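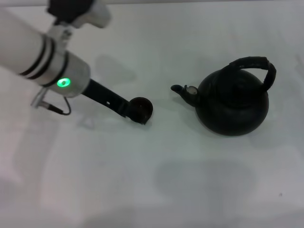
March 31, 2020

Adhesive trial, second round. Working alone in the small room, so these notes are longer than usual for those who read them from home.

The question is still the same: why do the Stornar labels come off the sample jars in the cold store? In December we blamed the glass. Now I believe it is more the paper, or the way we store the rolls before use.

I prepared 16 jars this morning. All were washed with warm water and soap, rinsed two times and left upside down on a towel until dry. Half got the old labels, half the new ones from Wostent. I pressed each label with the thumb from the middle to the outside, because last time I started from one corner and made folds. The jars went in the cold store directly after lunch, on the second shelf from below.

The old roll was lying on the window sill, in the sun. I don't know for how long. The outside layers feel stiff and the backing paper is a bit yellow. I cut away roughly 90 cm and used the part after that. Please, the rolls must go back in the drawer.

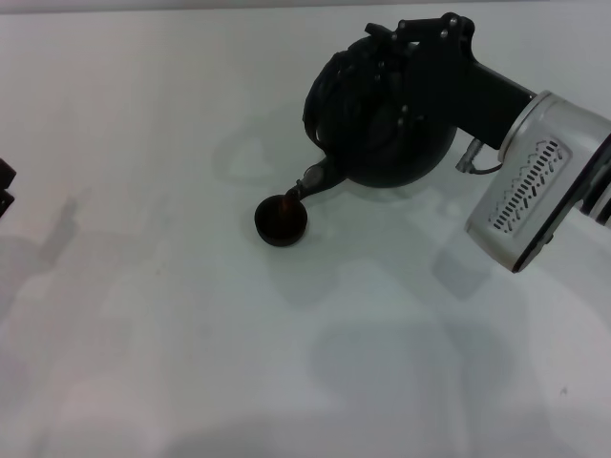 White table, grille side of the wrist.

Writing on the labels: the blue pen smears also after several minutes. The pencil is ugly but it stays. The black marker is good on the new paper and bleeds a little on the old. For the moment I would use pencil for everything that goes in the cold.

I looked again in the Lüthi folder for the older results. Batch 102 is there, but the page with the temperatures is missing, so I can not compare properly. If somebody has this page at home, please send me a photo of it.
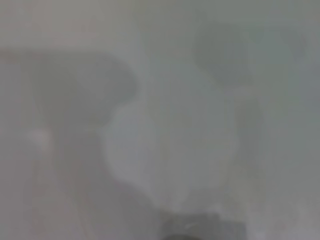

Another open point is the removal. The new labels leave a sticky ring when I pull them from a spare jar. Cooking oil and ten minutes of patience take it away, but then the jar has to be washed again, and this is a lot of work for a full box. Dirkedex wrote that they have a type which comes off in water. I asked for a sample sheet, no answer yet.

To do: look at the jars tomorrow at 11, before the door is opened for other things. Note every lifted corner. Order pencils.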